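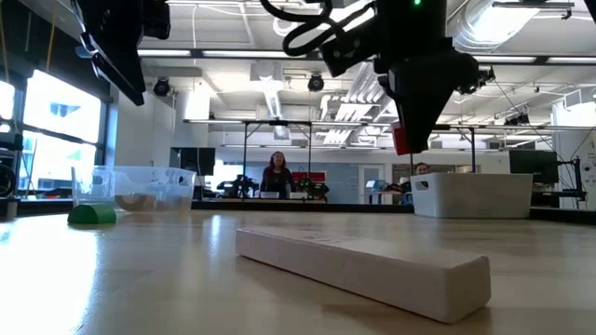
I sell two things on this page, a table oil and a kit with the table oil in it, and I'm going to talk about both for much longer than I need to. If you already know what you want, the small bottle is $21 and the full kit is $149. Everybody else, get a coffee.

## Fluvley Table Oil

Fluvley is a wiping oil for indoor wood tabletops. Kitchen tables, desks, craft tables, that big thing in the hallway where the mail goes. I started mixing it for my own dining table, which I'd stripped one August with a lot of enthusiasm and no plan for what came next, and then for my neighbors' tables, and then I rented half a unit in Plerndale and bought a label printer. That was the whole business plan. The label printer still jams.

It goes on with a rag, soaks in, and leaves the wood looking like wood. Pale woods stay fairly pale — they warm up a shade, the way they do when you wipe them with a damp cloth, and then they stop. Darker woods get noticeably richer. If you're after that thick, glassy, restaurant-bar shine, please buy something else, because you can put on coat after coat of this and you'll never get there. What you get is a low, soft sheen that shows up when the light comes across the table from the side.

It smells of linseed and a little of oranges while it's curing. I like it. My sister-in-law says it smells like a school art room, and she's right, but she says it as if it's a bad thing!

### What's in the bottle

- Polymerized linseed oil
- Carnauba wax, a small amount
- Citrus solvent, so it spreads
- A drier, so you can use your table again this month

No stain, no tint, no silicone. The full ingredient sheet goes in every box, and I'm happy to email it to you before you buy if you have allergies or you just like reading ingredient sheets.

### Sizes

| What | Size | Price |
|---|---|---|
| Fluvley Table Oil, small bottle | 100 ml | $21 |
| Fluvley Full Table Kit | see below | $149 |

The small bottle does a desk or a small kitchen table, all coats included, provided the wood isn't terribly thirsty. Old, dry tables that have been next to a radiator for years will drink more. I had one customer with a farmhouse table who went through the small bottle on the first coat and wrote me a slightly hurt email, so now I say it right here: long tables want the kit.

## What's in the Full Table Kit

I put this together for people who are starting from an old finish, or from a table they've sanded and are now staring at. You get:

- The large can of Fluvley, enough for a table that seats eight with some left over for touch-ups
- An Uter sanding block with a cork face
- Sandpaper to fit the block, in coarse, medium and fine
- Cotton rags, washed, hemmed and lint-free
- A white nonwoven pad for rubbing between coats
- Nitrile gloves, one size, biggish
- A lidded metal tin for used rags (please read the part about rags)

The Uter is my favorite thing in the box and I didn't even make it. Most sanding blocks are too tall for me and tip when I push, and then there's a little dished spot in the wood that I find with my fingertips for the rest of my life. The Uter is low and wide and it has a groove down each side for your thumb. The paper clamps at both ends with a wedge. It takes a minute to figure out the wedge the first time, and there's a drawing on the instruction card that I've redone twice and that still isn't very good. Push the thick end in first. If the paper feels baggy, take it out and start over.

You can't buy the Uter from me separately at the moment. I know! I get asked all the time. I order them in batches and they all go into kits.

## How I do a table

There's a printed card in the box with all this on it, minus the opinions.

**Get it clean.** Take everything off it, including the fruit bowl you're planning to slide around as you go. Wipe with warm water and a drop of dish soap, then plain water, then leave it overnight. If there's a varnish on there, it has to come off, and that's what the coarse paper is for. Oil won't go through varnish. It'll sit on top and go tacky and you'll be mad at me.

**Sand with the grain.** Coarse only where you need it, then medium everywhere, then fine everywhere. Don't go finer than the fine paper in the kit, even if you have some and it's tempting. Very polished wood doesn't take the oil well. Vacuum, wipe with a barely damp rag, and wait until it looks dry all over.

**Put on a thin coat.** Pour a small puddle, push it around with a folded rag, and keep going until the whole top is dark and even. Leave it for twenty minutes. Then take a clean rag and wipe off everything that'll come off. People are shy about this step and it's the one that matters most. Wipe it like you've changed your mind about the whole thing.

**Let it sit overnight,** window cracked if the weather allows.

**Rub it lightly with the white pad, wipe off the dust, and go again.** I do 3 coats on a dining table. Two is plenty for a desk. The last coat doesn't get rubbed.

You can eat at it after a couple of days if you use placemats and behave. Full cure takes 21 days, and until then I'd keep hot dishes, puddles and the cat's water bowl off it. Cloths are fine after the first week.

### About the rags

Rags with linseed oil on them can heat up by themselves and catch fire. I'm completely serious. Don't ball them up and don't throw them in the kitchen trash. Spread them flat outdoors, one layer, away from anything that burns, until they're stiff and dry all the way through. Or put them in the tin, cover them with water and close the lid until you can get rid of them the way your local waste service tells you to. This is the one part of the card that's printed in red.

## Things people write to me about

**Rings from glasses.** On an oiled table they usually come out with the white pad, a few drops of Fluvley and some patience. Rub with the grain, go a bit past the edges of the ring so you don't leave a bald patch, and wipe off after twenty minutes. Black rings are a different story — that's usually iron and moisture reacting with the wood, and I can't help you with those by mail.

**Veneer.** Yes, you can oil a veneered top if it's real wood. No coarse paper, please. Fine only, by hand, and stop early. If you can see a repeating pattern in the grain and the edge is plastic, it may not be wood at all, and oil won't do anything but make a mess.

**Cutting boards.** I don't sell it for those. It's a table oil and I've only ever tried it out as a table oil.

**Outdoor tables.** Nope. It'll look lovely until the first proper rain.

**It's still sticky.** Too much oil left on. Wet a rag with a little fresh Fluvley, rub the sticky area until it loosens, then wipe hard with a dry one. I did exactly this to my own desk last winter and lost a sheet of stamps to it.

**How often do I redo it?** When water stops beading and starts leaving dark spots. For our kitchen table that's once a year; the desk has gone much longer. A top-up is a single thin coat on a clean, dry top, no sanding.

## Ordering and shipping

I pack orders in the mornings and the mail truck comes by at 3, so anything that arrives after lunch goes out the next working day. Bottles ship upright in cardboard sleeves. Now and then one leaks at the cap in hot weather — if yours does, send me a photo of the bottle and I'll put another in the mail. You don't have to send the leaky one back, and I'd much prefer it if you didn't.

Kits can be returned unopened. If the can's been opened I can't take it, but I'll still help you sort out whatever went wrong with the table, so write to me anyway and include a picture in daylight.

Pickup from the unit in Plerndale is fine too. Send a note first, and use the side door, the front one sticks.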